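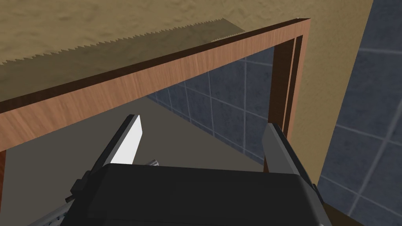 Undonov is a hand-typed collection of 700 labels from over-the-counter sleep aids: gummies, capsules, powders, drops, one chewing gum. Every word on the outside of the package went in, including the ones printed sideways up the seam. We transcribe what the label says and leave a field empty when the label says nothing, so a fair share of rows come out like that gripper, two fingers held well apart with nothing between them. An empty cell means the package was silent. It never means zero, and if your import script turns it into zero you will soon be publishing a paper on a magnesium powder with no magnesium in it.

Last updated: May 29, 2020

What's in it

One file, labels.csv, with one row per package and 62 columns. A second file, phrases.csv, has one row per claim, joined on package_id. Both are UTF-8 with commas. We thought about semicolons for an afternoon and came to our senses.

The columns you will probably want:

package_id: ours, arbitrary, never reused
form: gummy, capsule, tablet, powder, liquid, tea, gum, other
serving_size_text: copied exactly, e.g. "2 gummies"
serving_size_n: the number out of the above, where there is one
active_1 to active_12: ingredient names as printed
amount_1 to amount_12: amounts as printed, units included
blend_flag: 1 if any amount is hidden inside a "proprietary blend"
claim_count: how many claims were entered in phrases.csv
disclaimer_text: the fine print
disclaimer_side: which panel the fine print is on

The rest are packaging columns, mostly of interest to us. There is one for whether a moon appears on the front. There is one for whether the moon has a face. Please don't write in asking what the hypothesis was.

Where the labels came from

Nearly all were bought off the shelf or copied standing up in the aisle at Jandton stores in and near Toledo. A smaller batch came from a mail-order outfit that sent every item in its own box. Nothing was scraped from websites. The web copy and the printed package disagree more often than you would like, and we wanted the one a tired person reads at the kitchen counter.

Collection ran in two rounds, the second of which ended last July. Products get reformulated constantly, so treat each row as true of one package on one day. If you go out and buy the same thing now, you may find it has become a gummy.

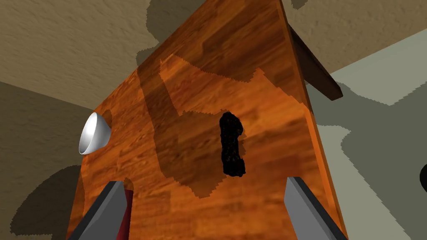 How it was typed

Two people entered each label separately in Clesano, a form tool we would describe as adequate. Where the entries differed, a third person looked at the package and settled it. Most differences were commas. A few were real: one typist read "per serving" where the other read "per container," and on that particular bottle you could see how.

Claims were the slow part. We count a claim as any phrase on the package that promises or suggests an effect on the person taking it. "Supports restful sleep" is a claim. "Berry flavor" isn't. "Wake up as you were meant to" is a claim, after a discussion longer than anyone involved would care to repeat. Each one gets a type:

sleep_onset
sleep_quality
mood
next_day
general_wellness
unclear

The unclear type is larger than we had hoped. Anything with the word "balance" in it tends to end up there.

Things that will bite you

Amounts are text. You will find mg, mcg, IU, drops, "one scoop," and a percentage of daily value with a dagger after it leading to a note that no daily value has been established. We did not convert anything. Conversion requires a decision about which form of the ingredient is meant, and the label often hasn't made that decision either.

serving_size_n is not the number of servings in the bottle. That's servings_per, three columns over. A bottle of 30 gummies with a serving size of 2 holds 15 nights, whatever the front of it says in large yellow type.

Blends are a mess. When blend_flag is 1, the total for the blend sits in blend_total and the amount fields for its members are empty. Do not divide the total evenly among them. Somebody did this with our first release and drew a very handsome chart.

Botanical names come as printed, misspellings and all. Valerian turns up in more spellings than seems reasonable. There is a small lookup in names_clean.csv if you would like them folded together, though check it before you trust it.

Duplicate-looking rows are usually real. Several store brands carry the same text word for word under different lids. We kept them all.

What it's good for

Counting wording. Comparing the front panel with the back panel. Teaching a class how to read a label, or how to clean a spreadsheet, depending on how the semester is going. The phrases file also makes a decent small set for practicing text classification, provided you don't mind a classifier that grows suspicious of the word "natural."

What it isn't good for

Deciding what to take. There is no information in these files about whether any product works, and no lab test of what was in the package. The labels say what the labels say. If you are not sleeping, a doctor or pharmacist will be more use to you than column 41.

It also can't tell you what the country buys. We have no sales figures, and our shelves were the shelves we could get to. Teas are underrepresented, mostly on account of where Jandton keeps them, down by the crackers.

Known errors

disclaimer_side is blank for the mail-order batch. The form was missing the field and the packages had been recycled by the time it was noticed.

In the powders, flavor and form were swapped in some rows and have been swapped back. If you find a product whose form is "lemon," let us know the package_id.

The chewing gum lists its serving size as "as needed." It is entered that way, and serving_size_n is empty.

License and credit

Use it for anything, commercial or otherwise, and say it came from Undonov. Corrections are welcome through the issue tracker, ideally with the package in front of you when you write. Brand owners asking for a claim to be moved out of unclear should suggest the type they had in mind.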